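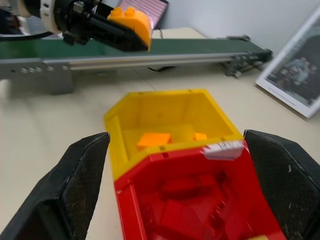
Three thousand was too much, Widad Khasawneh told them, for anything that took all morning to put away a box of toy bricks, and she had told the man from Solheim the same thing on the telephone, so it was no good anybody looking at her like that.

Žofie only laughed and poured her more coffee. The Rarkunance had come on a month's trial, two arms and a little green conveyor belt, and the whole back table of the toy library had been given over to it, which Widad felt keenly, that having been her mending table since 1974.

"It's a month," Žofie said. "And we've got 70 sets waiting to be sorted, and my eyes aren't what they were, and neither are yours, dear."

"My eyes are fine."

They pulled up their chairs all the same. The brochure promised gentle handling of small parts, and Widad had underlined gentle -- twice, in pencil -- meaning to catch it out. The far arm held an orange brick over the belt, tipped a little to one side, the way a child holds a thing she hasn't made up her mind about. Widad found she was leaning the same way in her seat, and she sat up straight again and brushed off her skirt.

"The Prekgate one was quicker," she said.

"The Prekgate one threw a giraffe at the window."

Well, that was true, and it had been a good giraffe, too, with both its ears. Widad drank some coffee. It was nearly 5, and the light was getting soft on the wall, and she ought to have been home putting the rice on, but she thought she might stay for one more brick, just to be fair to the people at Solheim, who had been polite.

"Ask them what they'd want for it by the month," she said, after a while. "I'm only saying ask. And tell them I'd need my end of the table back."

Žofie was already hunting for her pen.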